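The Green Light Was On the Whole Time

The worst thing a robot can do is stop and tell you it has stopped. You sigh, you put down your coffee, you walk over and clear the fault. The second worst thing, by popular vote, is to drop something. I'd like to nominate a new winner: the robot that misses and carries on with its day.

Our lab at Partington spent most of April teaching an arm to pull capped tubes out of a rack. We did it in simulation first, like responsible people. Nastberg, the rendering package we use, gives you a table, a rack, some tubes and a wall the color of a dentist's waiting room, and you can run the pick as often as you like without mopping. The arm passed. It passed so well that Bukola Idahosa, who has been suspicious of good news for as long as I've known her, sat down and watched the runs instead of reading the score.

She found that the fingers had been closing on air. They came down over the green caps, shut a little too high, and went back up with nothing. The score went up with them. The script counted a pick as good if the fingers closed and the arm reached its end pose, and both of those things had happened. A tube did not enter into it. Of the 204 runs in the batch, every one was logged as a success, which should have bothered us more than it did. I remember somebody saying "nice."
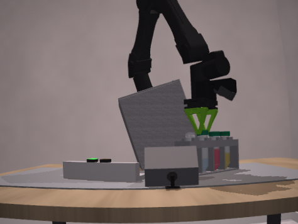
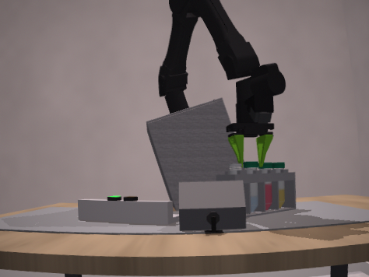
Both renders: the arm over the tube rack, Nastberg simulation.

By Ida Vogler
Opinion | Thu 26 May

My colleagues took this as a software bug, and sure, it was one. The height of the caps had been entered wrong when the rack model was swapped, and fixing that took Bukola 5 minutes, including the swearing. But the cap height is the boring part. What keeps me up is that we had written a test that asked the robot whether the robot was happy.

Plenty of real equipment does the same thing. I worked for two years at Flutbridge, where a capping machine ran most of a shift with an empty hopper. It pressed down on tube after tube, reported a full stroke every time, and kept its lamp a lovely steady green. The night crew had no reason to get up. The lamp meant the motor had power and no alarms were set, and we had all quietly agreed to read it as "things are fine in there." The lamp never signed that agreement.

Look at the control box in those renders. One button glows green, the other is dark. I have no quarrel with whoever modeled it, it's a perfectly good button. I only note that it would glow just as nicely with the fingers full or empty, and that people walking past a machine look at the light before they look at the hand.

The usual answer is to add a sensor, and I'm for it. Weigh the rack. Put a beam across the fingers. Then please go and break the thing on purpose and see if the sensor objects. At Hodel, the shop that builds our fixtures, they run every new cell with the part missing before they run it with the part present. They were doing this when I still thought of it as bad manners. If the cell reports success with nothing in it, they don't ship it.

We do it now too. The first four runs of any batch have no tubes in the rack, and the arm has to fail all four or the batch doesn't start. The first time we tried this, it failed three and passed one. Bukola is still looking into the one.

In the meantime there's a push from upstairs to move to the real arm, with real samples, by the end of next month. The simulation numbers have been excellent, I'm told. I have asked which numbers.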